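Old desktop shuts off after some 23 minutes, could it be dust?

Posted in Desktops and Towers

Witold Sobczak
I have an older desktop tower that my wife uses for the household accounts. Since April it has been shutting itself off with no warning. No blue screen, no message, the power just goes. It usually takes some 23 minutes from a cold start, less if she has a lot of browser tabs open. If I turn it back on right away it quits again much sooner. If I leave it until after lunch it runs normally for a while.

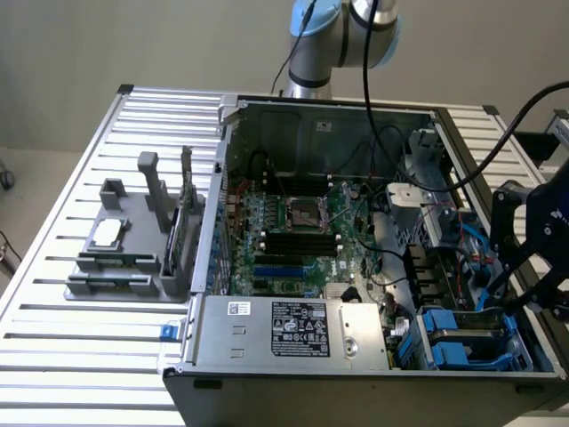 The monitoring program I installed (Fivus) gives the processor as 67 degrees Celsius at idle, which seems high to me. The fans do spin. I have not replaced anything in it except the memory, and that was years ago. I would like to know if this is dust, the power supply, or something else before I spend money on parts.

Breltora
It sounds like heat. A bad power supply can also cut out without warning, but the fact that it quits sooner when it is already warm points to cooling.

Unplug it, hold the power button for a few seconds, and take it outside. Use short bursts of canned air on the heatsink fins and the vents. Hold the fan blades still with a finger while you do it. Don't use a household vacuum on the board.

If the idle temperature stays high after that, take the heatsink off and redo the thermal paste. Old paste dries out and cracks. Clean both surfaces with isopropyl alcohol and put a small dot in the middle - more is not better. Tighten the screws a little at a time in a cross pattern.

Back up the accounts before you do any of this. Repeated power cuts are hard on a drive.

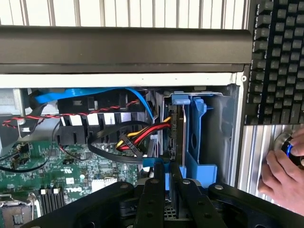 Do I have to take the hard drive out before I blow out the dust?

Leave it where it is, as long as you keep the can upright and a hand's width away from it. Just check that the data and power cables are still pushed in when you finish.

queiroz34
had the same thing, mine was the power supply. cleaned it twice and it made no difference. swapped in a used one and it has been fine for 8 months. I would try that first, they are cheap

Breltora
A used supply is a gamble on a machine with the family accounts on it. Clean it first, it only costs a can of air.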